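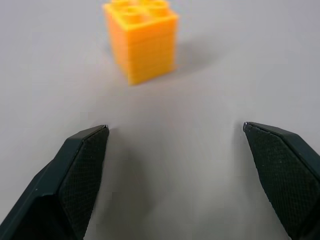
Orange building brick, hollow studs on top, fine ridges along the sides. Grenine Toy Library, March 2018.

1/ The Grenine Toy Library is pleased to advise members that the small blocks and bricks collection is open for borrowing again. Sets may be reserved at the front desk or through the online catalogue.

2/ The collection now holds 160 pieces in 20 sets. Each set comes in a drawstring bag with a printed contents card. Members are asked to check the bag against the card before leaving the library.

3/ Two kinds of piece are on offer. Studded bricks are listed in the catalogue under Ikon. Plain coloured cubes are listed under Vusen. The two are shelved separately and should be returned separately.

4/ Members have asked about the fine lines on the sides of some bricks. These are layer lines. They are a normal feature of printed pieces and should not be reported as scratches or wear.

5/ A piece should be reported if it has a crack, a sharp corner or a stud that has broken away. Please place it in the envelope supplied with the set and write the set number on the front. No fee is charged for breakage in ordinary play.

6/ For first visits with young children, the library suggests starting with very few pieces. A short row of cubes on a clear stretch of table, with space left between them, is enough for naming colours, taking turns, and first questions about left, right and middle.
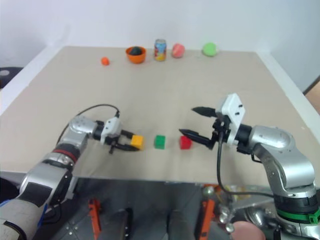 7/ Once a child is at ease with yellow, green and red in a row, the order may be changed, or one cube moved to the end while the child looks away. The activity card for this game is number 17. Copies are kept in the rack beside the Gkikas shelves.

8/ Small parts are a choking hazard. Sets in this collection are not lent for use by children under three, and an adult must remain at the table during play. This rule also applies in the library.

9/ Cleaning: wash pieces by hand in lukewarm water with a little dish soap, rinse, and leave to air dry on a towel. Please do not use the dishwasher. Printed pieces can lose their shape in the heat. An old toothbrush is useful for the inside of the studs.

10/ The loan period is three weeks, with one renewal where no other member is waiting. Reservations on the Ikon sets stood at 83 when the list was last checked, and members may find that the Vusen cubes are available sooner.

11/ Returns are accepted at the front desk during opening hours. Please do not leave block sets in the outside bin, where the bags have come open in the past.

12/ The collection of larger floor blocks remains closed for sorting and will be available to borrow in April. Existing reservations will be kept in their present order. Questions may be sent by reply to this thread or asked at the desk.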